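Sheehan Play Library: progress report to the Serkard Fund, second period

Where we said we would be by December, and where we are

The grant agreement promised a cleaned, sorted and complete toy collection, a working loan system, and a room in which a person could walk from the door to the sink in a straight line. The first is nearly done and the second is running. The third was achieved one morning at 9:40 and held until the first families arrived at 10.

For readers new to the file, the library lends toys to households with children under five, from the old reading room on the ground floor at Sheehan. When the fund took us on, the collection lived in banana boxes, a bathtub and the upper half of a wardrobe. The catalog was a spiral notebook in which one entire page read "blocks, misc."

Catalog

The catalog now holds 1108 entries. We had budgeted for 800, a figure reached by standing in the doorway and guessing. The overrun has cost us labels, tape and most of the fall, though no additional grant money. Every entry has a number, a shelf and a condition grade from A to D. Grade D was meant to lead straight to the trash. In practice it led to a box marked "maybe," which we have now been through twice, and which is down to one drum and a farm animal of disputed species.

Shape sorters

This was the line in the budget that drew a question from the fund last time, so it gets more room here than it would otherwise deserve.

A shape sorter with a missing block is a bucket with a grievance. Families bring it back the same week, and they are right to. We started the period with 24 sorters on the shelf and no idea which of them could be finished by a child, or by anyone. Lids had been paired with the wrong tubs. Blocks from one maker had been forced into the lids of another, in two cases permanently.

The method we settled on is to tip each set out on a board, group what is there, and try every block in every hole of its own lid before anything goes back in the tub. Renu Kandpal did the first few on the carpet and reported that the carpet was keeping a share. Since then all sorting has been done on a flat surface at table height, and losses have stopped. 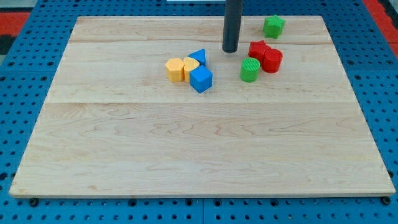

Report and photograph by Vandana Kashyap, collections, Sheehan Play Library

The yellow heart and the yellow pentagon belong together in color and height, which made them an easy pair to match. Stars have been the hard ones. They catch in the lid, get pushed at an angle, and come back with soft points, so a green star in decent shape is something we now greet with more feeling than is professional. Triangles survive everything. Cubes survive everything too, and are also the block most likely to go home in a coat pocket.

Of the sorters we began with, 15 are complete and back on loan. The rest have been broken up for spares, except for one Kikum set whose lid has a hole that fits none of the shapes in the tub or in the building. We wrote to the supplier about it. They offered us a discount on another set.

Spares are kept by shape first and color second. We tried it the other way for a month. A parent who has lost a cube will say "it was a cube," and only when pressed will guess at blue, and the guess is often wrong.

Furniture and surfaces

The shelving came from Hevico in two deliveries, the first consisting of uprights and the second, after a pause, of shelves. It is up, fixed to the wall and level, apart from the bay by the window, where the floor is the one that isn't level. Heavy items are on the bottom. Anything with a siren is on the top, at the request of everyone who works a shift here.

We spent less than planned on storage tubs because families turned out to like being able to see in, and the clear ones were cheaper. The difference went on drawstring bags for loose pieces. They wash well. They also get borrowed in their own right and used for gym shoes, and we have begun putting our phone number on them.

Cleaning

Plastic goes through warm soapy water, a rinse and a rack. Wood gets a damp cloth and a dry one. Fabric goes home with whoever has the biggest machine. We have not kept up with the schedule in the original plan, which called for every returned item to be cleaned the same day. Two days is what we manage, and three after a school break. We propose to write two days into the plan so that we can stop failing at it.

What has not gone well

The online reservation form. It works, and it sends a confirmation, and families then telephone to ask whether it worked. We have reworded the confirmation several times. The calls are friendly and often about something else by the end.

Puzzles have not been started. They are in the wardrobe. We mention this because the fund asked us to be frank, and because a visitor would open the wardrobe.

Next period

Puzzles, with a rule that any puzzle missing more than one piece leaves the collection. A second evening opening, if we can staff it. Replacement lids for the two sorters with blocks wedged in them, or failing that a small saw. Renu has also asked for a better lamp over the sorting table, and the cost can be met from what is left under furniture. We would be glad of the fund's approval for that change before the next order goes in.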